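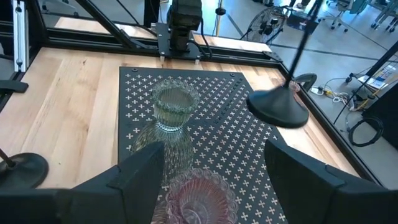

영화 '베테라우' 복원판은 언제, 어디에서 볼 수 있습니까?

복원판은 3월부터 레킥영상자료원 에투라관에서 상영되며, 에투라관 상영이 끝난 뒤 지역 상영관 여섯 곳에서 순회 상영됩니다.

레킥영상자료원, 공상과학영화 '베테라우' 복원판 3월 공개

2026-02-04

레킥영상자료원은 키스 브런턴(Keith Brunton) 감독의 장편 공상과학영화 '베테라우'의 디지털 복원 작업을 마치고, 오는 3월 자료원 내 에투라관에서 복원판을 처음 공개한다고 밝혔다. 이번 복원은 제작사 보드리가 보관해 온 원본 네거티브 필름과 자료원이 소장한 상영용 프린트를 함께 사용하여 진행되었으며, 개봉 당시 삭제되었던 약 36분 분량의 장면이 본편에 다시 포함되었다.

'베테라우'는 항로를 잃은 이민선의 승무원들이 폐쇄된 중계 기지에 머물며 겪는 일을 다룬 작품이다. 개봉 당시에는 상영 시간이 길고 전개가 느리다는 이유로 배급 단계에서 상당 부분이 편집되었고, 이후 텔레비전 방영과 비디오 출시에도 축약판이 사용되었다. 그럼에도 축소 모형을 이용한 우주선 촬영과 기지 내부 세트의 미술은 공상과학영화 애호가들 사이에서 꾸준히 언급되어 왔으며, 자료원에도 전체 판본의 열람을 요청하는 문의가 이어졌다.

복원 작업은 보드리가 창고 이전 과정에서 원본 네거티브의 일부를 확인하고 자료원에 조사를 의뢰하면서 시작되었다. 조사 결과 삭제 장면의 상당수가 별도의 용기에 보관되어 있었으나, 일부 릴은 수축과 변색이 진행되어 곧바로 스캔할 수 없는 상태였다. 자료원 보존기술과는 해당 릴을 분리하여 항습 처리를 실시한 뒤 이음매와 천공부를 보수하였고, 이후 전체 릴을 순차적으로 스캔하였다.

화면 복원 단계에서는 긁힘, 먼지, 유제 박리 등 손상이 심해 자동 보정만으로 처리하기 어려운 프레임 3,504장을 작업자가 직접 수정하였다. 가장 많은 시간이 소요된 부분은 중계 기지의 외벽이 처음 등장하는 장면이다. 이 장면은 별도로 촬영한 축소 모형과 배경 그림을 광학 합성한 것으로, 합성 과정에서 생긴 윤곽선과 보관 중에 생긴 손상을 구분하는 일이 쉽지 않았다고 자료원은 설명하였다. 자료원은 합성 당시부터 존재한 윤곽선은 작품의 일부로 보고 그대로 두었으며, 보관 과정에서 발생한 손상에 한하여 수정한다는 원칙을 적용하였다.

색 보정에는 개봉 당시의 상영용 프린트와 촬영부의 현상 지시서가 기준 자료로 활용되었다. 기존 비디오판은 전반적으로 화면이 밝고 푸른 기운이 강한 편이었으나, 복원판에서는 기지 내부 장면의 어두운 갈색조가 되살아났다. 이에 따라 비디오판에 익숙한 관객에게는 일부 장면이 종전보다 어둡게 느껴질 수 있다.

음향은 2개 판본으로 정리되었다. 하나는 개봉 당시의 단일 채널 음향을 잡음 제거만 거쳐 수록한 판본이며, 다른 하나는 대사와 음악, 효과음이 분리된 자기 테이프를 바탕으로 새로 혼합한 판본이다. 삭제 장면 가운데 일부는 효과음 테이프가 남아 있지 않아 현장 녹음만으로 구성되었다. 자료원은 새로운 효과음을 제작하여 채우는 방안도 검토하였으나, 감독과 협의한 끝에 남아 있는 소리만을 사용하기로 결정하였다.

브런턴 감독은 복원 과정에서 장면 순서와 색 보정 결과를 검수하였다. 감독은 자료원을 통해 배포한 서면에서 "당시의 편집은 극장 사정에 따른 것이었고, 나 역시 동의서에 서명했다. 다만 중계 기지에서 승무원들이 아무 말 없이 교신을 기다리는 장면만은 오래 마음에 걸렸다"고 밝혔다. 이어 "모형을 매단 줄이 보이는 장면이 한 군데 있는데, 지우지 말아 달라고 부탁했다. 그 줄을 매느라 미술부가 밤을 새웠다"고 덧붙였다.

다시 포함된 장면은 대부분 영화의 중반부에 속한다. 이민선의 항법사가 기지의 옛 근무 일지를 읽는 대목, 승무원들이 식량 배분을 놓고 논쟁하는 대목, 기지 하부의 정비 통로를 수색하는 대목이 여기에 해당한다. 축약판에서는 항법사가 별다른 설명 없이 기지의 구조를 알고 있는 것으로 나타나 이야기의 연결이 어색하다는 지적이 있었는데, 근무 일지 장면이 복원되면서 해당 부분의 경위가 분명해졌다. 결말부는 개봉판과 동일하며, 대본에만 있고 촬영되지 않은 후일담은 복원 대상에 포함되지 않았다.

에투라관 상영은 복원판 전편을 중간 휴식 없이 상영하는 방식으로 운영된다. 상영본에는 한국어 자막이 제공되며, 축약판에 사용된 기존 번역 대신 대본을 대조하여 새로 작성한 자막이 적용된다. 기존 자막에서 서로 다르게 표기되던 선박명과 직책명은 하나로 통일되었다. 청각장애인을 위한 해설 자막 상영 회차도 별도로 편성되며, 해당 회차는 상영 시간표에 따로 표시된다. 음향 판본은 회차별로 다르게 적용되므로, 특정 판본의 관람을 희망하는 관객은 예매 전에 시간표의 음향 표기를 확인하여야 한다.

첫 상영이 끝난 뒤에는 복원 담당자가 참여하는 해설 행사가 마련된다. 행사에서는 복원 전후의 화면을 비교하여 보여 주고, 광학 합성 장면의 처리 기준과 음향 자료의 조사 경과를 설명할 예정이다. 브런턴 감독은 건강상의 이유로 직접 참석하지 않으며, 사전에 녹화한 인사말로 참여를 대신한다. 해설 행사는 첫 상영의 입장권을 소지한 관객에 한하여 참석할 수 있고, 별도의 참가비는 없다.

상영 기간 중 에투라관 로비에서는 관련 자료 전시가 함께 열린다. 전시에는 보드리가 제공한 세트 설계도와 의상 도안, 촬영 현장 사진, 개봉 당시의 포스터와 전단이 포함된다. 이민선 축소 모형은 본체가 남아 있지 않아, 제작 과정에서 작성된 도면과 부분 사진으로 소개된다. 전시는 영화를 관람하지 않는 방문객도 자료원 개관 시간 내에 무료로 이용할 수 있으나, 일부 도안은 빛에 의한 손상을 줄이기 위하여 기간 중 교체 전시된다. 전시장 내 촬영은 플래시와 삼각대를 사용하지 않는 범위에서 허용된다.

입장권은 자료원 누리집과 에투라관 매표소에서 구매할 수 있다. 누리집 예매는 상영 시간표가 공지된 이후 시작되며, 매표소에서는 당일 상영분에 한하여 판매한다. 단체 관람을 희망하는 학교와 기관은 관객서비스과에 사전에 신청하여야 하고, 첫 상영은 단체 관람 대상에서 제외된다. 휠체어석은 전화로도 예약할 수 있다. 상영 시작 이후에는 다른 관객의 관람에 지장을 줄 수 있으므로 입장이 제한된다.

지역 순회 상영은 에투라관 상영이 종료된 뒤 시작된다. 참여하는 상영관은 모두 여섯 곳으로, 자료원은 각 상영관의 영사 설비를 점검한 후 세부 일정을 확정할 계획이다. 순회 상영에는 단일 채널 음향 판본이 우선 제공되며, 설비 여건이 갖추어진 상영관에서는 새로 혼합한 판본도 상영할 수 있다. 로비 전시는 순회하지 않으나, 주요 자료를 수록한 안내 책자가 각 상영관에 비치된다.

가정용 매체 출시와 온라인 공개 여부는 아직 결정되지 않았다. 보드리는 극장 상영이 마무리된 뒤 권리 관계를 검토하여 별도로 안내하겠다는 입장이다. 작품에 사용된 음악 가운데 일부는 극장 상영에 한하여 이용 허락을 받은 상태이며, 다른 매체로 공개하기 위해서는 추가 협의가 필요하다.

자료원은 이번 작업에서 작성된 필름 상태 조사서와 복원 기록을 정리하여 연구 목적의 열람 자료로 제공할 예정이다. 열람 자료에는 릴별 손상 현황, 판본 간 장면 대조표, 음향 테이프 목록이 포함된다. 열람은 자료원 열람실에서만 가능하고, 신청자는 이용 목적을 기재한 신청서를 제출하여야 한다. 복원에 사용된 원본 네거티브는 추가 손상을 막기 위하여 저온 보존고로 옮겨졌으며, 일반 열람 대상에는 포함되지 않는다.

아울러 자료원은 '베테라우'의 제작 및 개봉과 관련된 개인 소장 자료를 계속 접수한다. 접수 대상은 촬영 현장 사진, 대본, 홍보물, 극장 입장권, 당시의 동호회 회보 등이다. 특히 효과음 테이프의 행방이 확인되지 않은 만큼, 녹음에 참여하였거나 관련 자료를 보관하고 있는 경우 수집과로 연락해 줄 것을 당부하였다. 제출된 자료는 소장자의 의사에 따라 기증받거나 디지털 사본을 제작한 후 반환한다.

상영 시간표와 예매 개시 일시는 자료원 누리집 공지사항에 게시된다. 상영 및 단체 관람에 관한 문의는 관객서비스과에서, 복원 기록 열람과 자료 제출에 관한 문의는 수집과에서 담당한다.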